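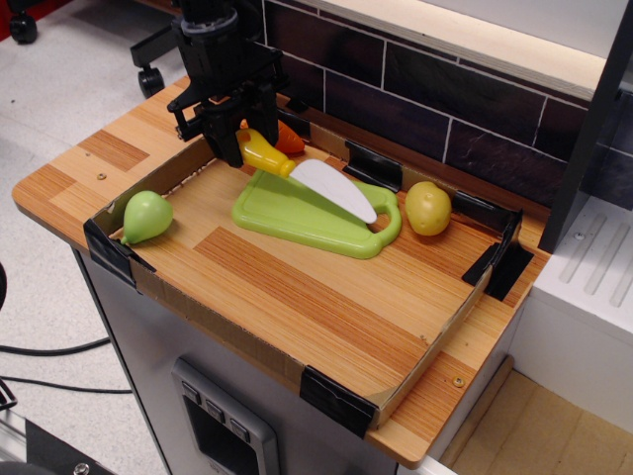
A two-fingered gripper above a toy knife and cutting board in a play kitchen

Robot teaching by demonstration is a way of giving a robot a new skill by doing the task with it. A person either takes hold of the arm and moves it by hand, or drives it from a short distance with a controller, while a computer records what the robot senses and how it moves. The recordings are then used to train a program, usually called a policy, that lets the robot try the task on its own. The approach also goes by learning from demonstration, programming by demonstration and imitation learning, although that last name is sometimes kept for the training step alone.

The great charm of the method is that the teacher doesn't have to put the skill into words. Most people can lay a knife across a cutting board without a second thought, yet few could write down every turn of the wrist that goes into it. A demonstration catches those small motions directly, and a newcomer can often give a usable one on the first afternoon.

Teaching by hand

In hand guiding, also called kinesthetic teaching, the arm's motors are set to hold up its weight and otherwise give way to a light push. The teacher grips the arm near the wrist and walks it through the task. Opening and closing the fingers is handled by a button, a foot pedal or a squeeze grip.

Hand guiding is quick to learn and needs very little equipment. It gives the teacher a direct feel for how far the arm can reach, and where its joints run out of travel. Its main drawback is that the teacher's hands and sleeves tend to end up in front of the cameras. A program trained on such pictures may come to rely on a hand that won't be there later, so some groups record only the joint motion by hand and then play it back with the person out of view, capturing the video on the second pass.

Teaching by remote control

In remote control, or teleoperation, the teacher moves some other device and the robot follows. Game controllers, 3D mice and virtual reality handsets are all in use. A popular choice is the leader arm, a light copy of the working arm that the teacher moves like a puppet. Because the two arms share the same joints, a bend in one becomes the same bend in the other, and skilled operators get wonderfully smooth at it.

The Plimari system, developed at the Lehtinen workshop in Kikberg, is of the leader-arm type. Its leader clamps to any table edge and has a trigger for the fingers, with a small lever beside it that pauses recording. The matching software, Pledon, saves the camera pictures and the joint readings on one shared clock and asks the operator to mark each attempt as kept or thrown out before the next one can start.

Remote control keeps the teacher out of the picture and lets two-armed tasks be shown by one person. It takes more practice, though. Judging depth is the usual trouble, and beginners often close the fingers slightly above the object. A faint delay between leader and follower makes this worse.
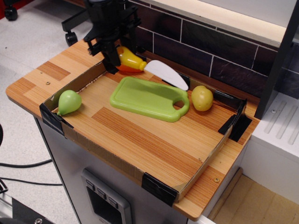
Gripper near a toy bottle, with a cutting board, pear and potato in the tray

Choice of tasks and objects

Play kitchens have become a favorite setting, and it is easy to see the appeal. They are small enough for a tabletop arm to cover, cheap to replace, and full of jobs that sound like real housework: put the pear in the pot, move the carrot to the board, clear the sink. Plastic food keeps its shape for months and can be dropped all day long. A shallow tray with cardboard walls is a simple way to keep round items from rolling beyond the arm's reach.

Teachers vary the starting layout on purpose. If the potato always sits in the same corner, the trained robot may learn to go to that corner whether or not there is a potato in it. Swapping one object for another, turning things to a new angle and leaving a few extra items lying nearby all help the program learn to look before it reaches. Thin, flat objects such as toy knives are prized as test pieces. They lie close to the surface and leave the fingers little room for error.

Each demonstration is commonly paired with a short written instruction, such as "put the knife on the cutting board." The wording may be typed at the time or added afterward by someone watching the recording. 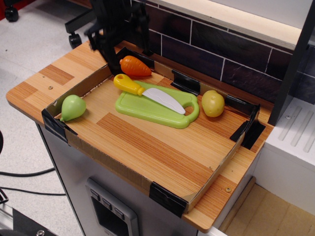
This page was last changed in December.

Amount of data

How many demonstrations are needed depends on the task, the robot and the training method. The Kikberg team's guide for Plimari users suggests 600 demonstrations for a single pick-and-place task with changing layouts, and around 1000 when the lighting changes too. Programs that have already been trained on large collections from many robots can often be adapted with far fewer – one of the most exciting developments in the field.

Quality matters as much as quantity. Long pauses are a well-known problem, as a robot trained on them may stop at the same point and stay there. The same guide asks operators to change over every 2 hours, and to discard any attempt that contains a pause longer than 3 seconds.

Corrections

A robot that has only seen clean demonstrations may be lost after its first small mistake. For this reason many teachers also record recoveries, starting with the gripper in an awkward spot or with an object tipped over. In another method the robot runs by itself while a person stands ready with the controller, takes over when it drifts, and hands control back once it is on course. The corrected stretches are added to the training set, and the cycle is repeated.

See also

Hand guiding
Leader arm
Pick and place
Teleoperation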